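Draddale Shelf Handling Trial
Progress report, second period
August 6, 2022

Where we are

The last report promised a clear recommendation on hands by now. I can't give one. What I can say is that the case for paying Tridura's price is weaker than it looked in April, and that the case for the cheaper Ilon hand was never as strong as the people pushing it made out. The grant paid for one rig, one stretch of shelving and a supply of ordinary snack cans, and on that footing we compared the hands at the job the stores care about, which is getting a can from a table to a shelf and leaving it upright.

The shelving is standard store stock with a front lip on each level. We chose it on purpose. Both vendors show their hands working on open, flat surfaces, and a lip changes the approach a good deal. 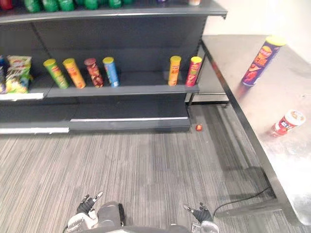
Brekke's view, sent in after reading the draft, is that the lip is a distraction and the real trouble is the controller, which closes all the fingers on one timer whatever they are touching. Brekke may be right. I would only point out that the same complaint was made about the previous controller, and replacing it used up a good part of last period without moving the results much.

Hands

We set 1000 placements as the target for the full comparison. We have done over 48 in a form I would defend to an outside reader. The others were run while settings were still being changed, and I have left them out even though they flatter the Tridura hand.

On tall cans the Tridura hand gets a good wrap and holds it. Setting down is the weak part. The fingers open unevenly, and a can that was straight in the grip can lean as it is let go. With neighbors close by, a lean is enough to spoil the row. The sales sheet talks at length about grip strength, and we have never been short of grip strength.

The Ilon hand lets go more cleanly but needs the can presented almost square to it. On a real shelf that is asking a lot.

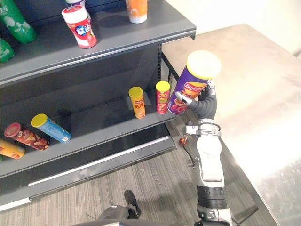 Would a softer fingertip fix the release problem?
It might help with the lean, but we have tried only one set of soft tips, and they wore down quickly on the metal lip. I would not plan a budget around them yet.

Arms and cameras

I have less to complain about here. The arms reach the shelf levels we need, though the cable at the wrist still worries me. It has to loop wide enough to let the joint turn, and a wide loop is something that can catch. We have asked for a tidier route and been told it is coming. I have heard that before — from the same supplier — and I'm reporting it as open.

The head camera is fine for finding a can and poor for judging the last inch. Once the hand is close, it blocks the view of the very thing it is about to touch. Two fixes have been proposed, a camera in the palm or a second one mounted low. The palm camera is the fashionable answer. My own money would go on the low one, which is cheaper and can be moved when it proves to be in the wrong place.
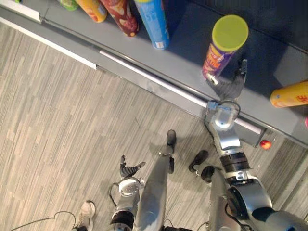 What we are asking for

Please hold the Tridura order until the comparison is complete. Two more hands on the bench would only give us more of a result we don't yet understand.

Please do release the money for the low camera and for spare fingertips. Both are small items, and the work is slow without them.

The next report will carry the full placement figures for each hand, with the failed releases listed separately. If the numbers still don't separate the two hands by then, I will recommend buying neither.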